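4.2 Setting the water softener timer

The Vasance softener cleans its resin with salt water at a set time. The factory setting is 2 a.m.

1. Close the bypass valve and plug in the unit.
2. Hold SET for 5 seconds, until the clock flashes.
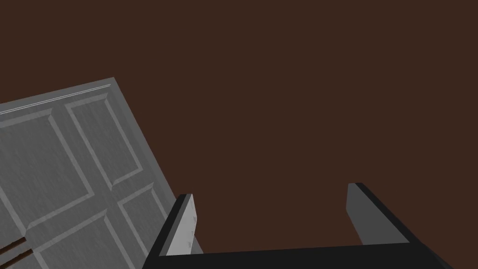 3. Set the clock with the arrow keys, then press SET.
4. Enter the hardness figure from your water report. If you have no report, leave it at 143.

Note: The clock does not adjust for daylight saving. Change it by hand in November.
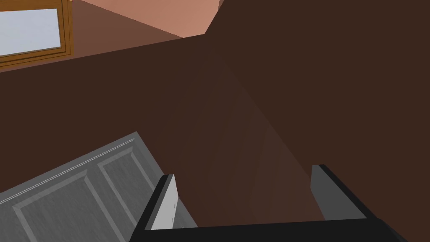
Dark brown surface, close view.

5. Add salt until the tank is half full.

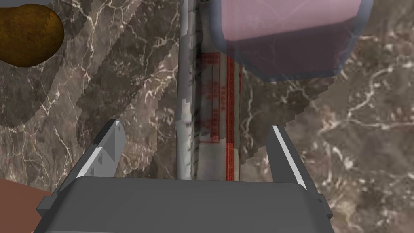
Use pellet salt only. Rock salt leaves grit in the brine well. Keep small wrapped goods, such as a long, narrow package with red markings on a whitish wrapper, out of the brine tank - scraps of wrapping can block the float.

Caution: Unplug the unit before you lift the valve cover.

6. Press REGEN once to start the first cycle.
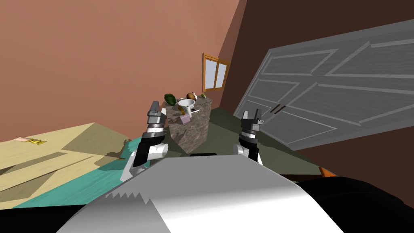 7. When the display shows the time again, run a cold tap until the water is clear.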